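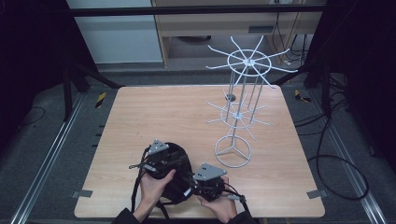
The display rack on its table, with the hand-held gripper coming in at the lower left.

So I finally got myself to the open day at Motis, the robotics workshop out on the Brurnell estate. I'd missed the July one and sulked for weeks. It was a half-hour walk from the bus stop in drizzle, and they gave me a sticker and a decent cup of tea, so I was happy before I'd seen a single thing move!

What I wanted to see was the hand-held gripper. You hold it in both hands and do a job with its fingers, and the recordings are meant to help a robot learn the same job later on. The job at this table was all about a black zipped bag and a white wire rack, the spinning sort you'd find in a gift shop with keyrings on it.

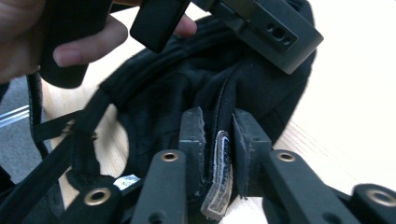 Tag and zip between the two black pads.

Zips are my downfall at the best of times (ask my winter coat), so doing one with two stubby pads and no fingertips looked like a cruel joke. The chap showing us round said they want 500 goes at a job before they're happy with it — and I lose patience with my own rucksack after two.
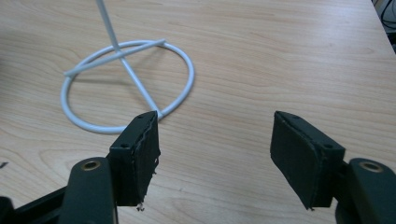 I asked what the whole kit costs and got a very polite non-answer, though a leaflet from Sfakianakis by the door had a starter set at 1,180 pounds. Not this Christmas, then.

They let visitors have a turn in groups of 4, and I came away with sore thumbs and a lot more respect for anyone who does it all day.

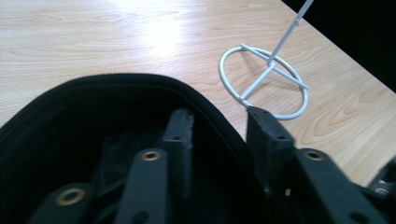 By then I'd been on my feet since 11 and the biscuits had gone. There's another open day planned over at Ginomwood in the spring, and I've already put my name down (and my sister's, she doesn't know yet).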